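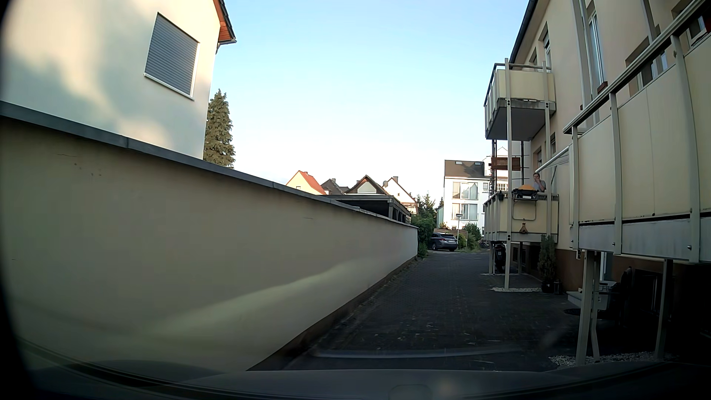
Recorded music or live for the spring show?

Posted by hemen_studio_mom, 5th January

Our studio is putting on a one-act ballet in the spring, a new piece called Breleria. Bent Dalsgaard is choreographing. He wants live music. The board wants a recording, like every other year. The theater seats 327 and we usually sell out one of the two nights. A string quartet plus piano would cost us $2,000 on top of the hall rental. Has anyone here done this with a student cast, ages nine to 17? Was it worth the money?

Reply by itus72

We did it three years ago with a quintet. The older dancers loved it. The younger ones had trouble because the tempo was a little different every night. If you do it, get the musicians to at least two full run-throughs with the dancers. One is not enough.

Reply by V. Anghel

I play piano for ballet classes and have done four student shows. Agree with itus72 on rehearsals, but I'd say the tempo problem is mostly a pianist problem. Someone who plays class regularly will watch the feet and adjust. Someone who plays weddings will play what's on the page. Ask who you're getting before you ask what it costs.

Reply by corps_dad

I'll be the one to say it. Spend the $2,000 on costumes. Our kids have been wearing the same snow tutus since before my daughter started and two of them are held together with safety pins. Most of the audience is parents and grandparents. They are looking at their own kid. They won't know if it's a speaker or a cello.

Reply by itus72

I don't agree with that. People at our show mentioned the music more than anything else. And costumes can be borrowed from another school. We got a whole set that way and paid for dry cleaning.

Reply by corps_dad

Borrowed costumes fit nobody. We tried it in September for a festival and I spent the weekend watching my wife take in bodices. Good for you if it worked.

Reply by R. Joly

Check the pit. The Urrutia has one on paper but it is covered over and they charge to open it. When we were there the quartet sat on the floor in front of the first row and we lost 16 seats. That's ticket money you need to add to your $2,000.

Reply by hemen_studio_mom

It is the Urrutia, so thank you, I had no idea. I'll call them. V. Anghel, the pianist is Haris Mujić. He plays our Tuesday and advanced classes already, so I think we're okay there. The quartet would be students of a friend of his.

Reply by V. Anghel

Then you're in decent shape. One more option: piano only. A lot of one-acts work fine that way, and you'd pay one person instead of five. Has the score been arranged yet?

Reply by hemen_studio_mom

Not finished. Bent has a piano version of the first half and sketches for the rest. He says the ending needs strings.

Reply by corps_dad

Choreographers always say that.

Reply by F. Benítez

We mixed the two. Live piano for the solos and the pas de deux, recording for the big group numbers where the little ones are on. The change in sound was noticeable the first time and after that people got used to it. You need a sound person who can set the levels with the piano playing, so book tech time for it.

Reply by itus72

Did that once too and didn't like it. The recording sounded flat after the piano. I'd pick one or the other.

Reply by hemen_studio_mom

I talked to the Urrutia. Opening the pit is extra and has to be requested six weeks ahead. Floor seating for musicians is allowed but they want a drawing first. I'm taking piano only and the full quintet to the board as two separate budgets. Recording stays as the fallback. Meeting is next week, I'll post what they decide.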